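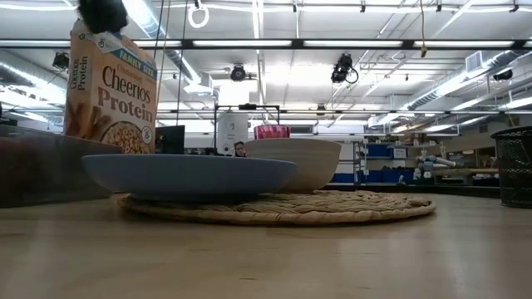 A Monday at the Irkgate hall

Flestness opened its Irkgate hall to visitors on Monday, and I went along with the afternoon group. The tour lasted 50 minutes. The hall is where the company records examples of household tasks for Amico, the learning system it plans to put on two-armed machines.

Our guide started with the numbers. Breakfast is one of 20 tasks on the current list. Each task needs 400 usable recordings before anyone trains on it, and breakfast stood at 481 because the early ones are being replaced. An operator moves the arms by hand control, and the joint positions are saved along with the camera views.

At the breakfast table, two black arms are mounted on opposite sides, with a woven placemat between them. A bowl of cereal was on the mat, one slice of bread was on a blue plate, and the toaster stood at the corner. The left gripper was at the rim of the bowl. Operators change the layout between recordings, so the system doesn't learn one fixed arrangement.

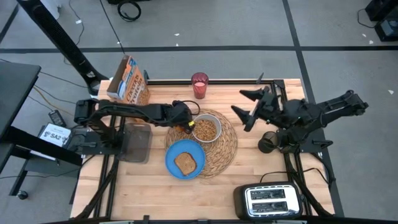
Sorting the recordings

The second stop was the review desk. Reviewers use a program called Kusuma to mark where each step begins and ends. Failed attempts are kept, with a label. I asked how long a review takes and was told it depends on the task; folding is the slowest.

The next open afternoon is in January. Wear flat shoes and leave bags at the front desk.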